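Print | E-mail

Driden desk reset project - progress note to Ildale

Hi Solveig, we're further along than I expected! We now have 618 usable recordings of desk tidying with the hand-held grippers, and mouse handling makes up 300 of them. Bình Lý still does the evening round at Skulville, but she starts at 4 now and gets to train on the grippers first.

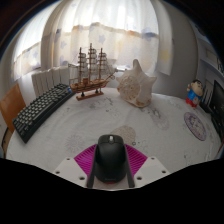 What changes for the crew

Shifts stay the same length through December. The keyboard and mouse work is what we want the arm to take over - dusting around ships and seashells stays with people for now. Everybody gets some 24 hours of paid training.

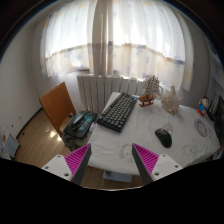

Todor Kos told me he'd happily give up the keyboards, but he wants it in writing that the hours saved stay with the crew. I'd like your OK on that before the next payment.

Print | E-mail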